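The Vomar Rider

The shop in Paju opened at nine, and Dalia Vaher was in the parking lot by twenty past eight. Two other cars were there already. She knew one of them. It belonged to Loubna Fahmy, who was sitting behind the wheel with a thermos and the window down.

"You're here for the riders," Loubna said.

"I'm here for diapers for my sister."

"They don't sell diapers."

Dalia leaned on the roof of the car. There was no use in going on with it. The third wave of Nurkach figures had been showing up in small towns since the start of May, one case to a store, and each case held a single Vomar Rider. The rider came with the lizard, the saddle and both lances. Danitz had made 4000 of the blue version before they switched the plastic, and after that all of them were green.

"Which one do you need?" Loubna asked.

"Blue."

"Same."

They had met six years earlier at a swap table in a school gym, where Loubna had sold her a box of loose capes for two dollars and then bought half of them back. They traded by mail after that. They had each other's want lists, and that was most of what they knew about each other.

At nine a boy in an apron unlocked the front and both of them walked in at the same speed. The toys were along the back wall, past the garden hoses. Dalia took the left aisle and Loubna took the right. When Dalia got there the pegs were full of foot soldiers, eleven or twelve deep, and one lizard trainer with a bent card. There was no rider.

"Ask him if there's more in back," Loubna said.

"You ask him."

Loubna asked him. The boy said he would look, and he was gone long enough for Dalia to go through every peg again from the rear forward. Then he called out that they could come and see for themselves if they wanted, he didn't know what he was looking for.

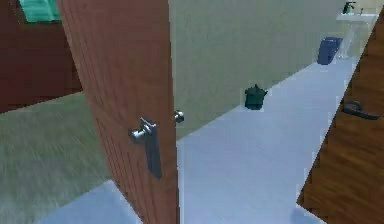
The door at the back.

The stockroom was narrow and smelled like fertilizer. The case was on the floor under a stack of paint trays. Someone had cut the tape and taken out the top layer. Loubna got down on her knees, moved the trays, and lifted out the cards one at a time, handing each one up to Dalia. Foot soldier. Foot soldier. Trainer. Foot soldier. The rider was at the bottom, face down.

She turned it over. It was blue.

Dalia held the stack of soldiers and waited. She thought about the empty spot on her shelf at home, between the ferryman and the king. She had dusted around it for a year. She had seen one for sale at 200 dollars, without the lances, and had closed the page and opened it again for most of an evening.

"I've got the green one already," Loubna said. She was still on her knees. "You don't have either."

"No."

"The green one has the better face."

"It does not."

"It has a slightly better face." Loubna checked the corners of the card and ran her thumb along the bubble. "I'm going to buy this. Then I'm going to mail you the green one, and you send me the ferryman."

"The ferryman is worth more than the green one."

"Then the ferryman's boat stays with you."

Dalia put the soldiers back in the case in the order they had come out. It took her a minute to answer.

"I want one of the lances, too," she said. "A blue one."

Loubna looked at the package for a while -- the lizard, the saddle, the two lances crossed behind it -- and then she got up and carried it to the register. She paid in cash. Out in the lot she set it on the hood of her car, took a key from her pocket, and slit the bubble down one side.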